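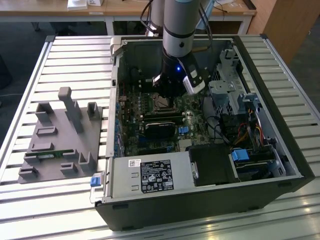 Ohne Schrauberei wäre der alte Tower bei mir längst im Container gelandet, schrieb eine Leserin nach der letzten Ausgabe, und ob wir nicht mal etwas über das Innenleben von Desktop-Rechnern bringen könnten. Können wir! Und wie gern!

Start - Ausgaben - Werkstatt - Tauschregal - Kontakt

Alte Kiste, neues Leben: der Tower auf der Werkbank

Ein Desktop-Rechner ist für mich immer noch das schönste Bastelobjekt überhaupt. Seitenwand ab, das Gehäuse flach auf den Tisch, und plötzlich liegt alles offen da: die grüne Hauptplatine mit ihren vielen kleinen Bauteilen, das silberne Netzteil, der Laufwerkskäfig aus grauem Metall, die roten, gelben und schwarzen Stromkabel. Wer bisher nur Laptops kennt, staunt jedes Mal, wie viel Platz in so einem Ding ist.

Besonders mag ich die farbigen Kunststoffteile. Eine leuchtend blaue Lasche am Laufwerksschacht - da weiß die Hand sofort, wo sie hinsoll. Solche Details machen das Zerlegen zur Freude, und beim Zusammenbauen findet man sich auch nach einer langen Kaffeepause wieder zurecht.

Für den Einstieg reicht wenig: ein Kreuzschlitzschraubendreher, ein Pinsel, eine Schale für die Schrauben. Netzstecker ziehen, den Einschaltknopf ein paar Sekunden drücken, dann ans blanke Metall des Gehäuses fassen. Das Netzteil selbst bleibt immer zu! Den Lüfter beim Auspusten mit dem Finger festhalten, und vor dem Abziehen der Kabel ein Handyfoto machen. Mein erster Umbau hat 2 Abende gedauert, inklusive einer Schraube, die sich unter die Platine verkrochen hatte.

In der Reltenel-Werkstatt in Murstead sind seit dem Frühjahr über 78 Rechner wieder flott geworden, viele davon mit einer schlichten SSD und etwas mehr Arbeitsspeicher. Im Juli geht es weiter, Beginn 18 Uhr, neun Plätze pro Abend. Bringt euren Tower mit, gern auch den ganz staubigen!

Kommentare

ulby_bastelt: Die blauen Laschen liebe ich auch. Beim alten Rechner meiner Eltern ging die Platte ohne Werkzeug raus.

Kabelsalat59: Pinsel ja, aber bitte keinen Staubsauger direkt an die Platine halten.

Gast: Kann man im Juli auch nur zum Zuschauen kommen? Mein Tower läuft noch, ich traue mich bloß nicht ran.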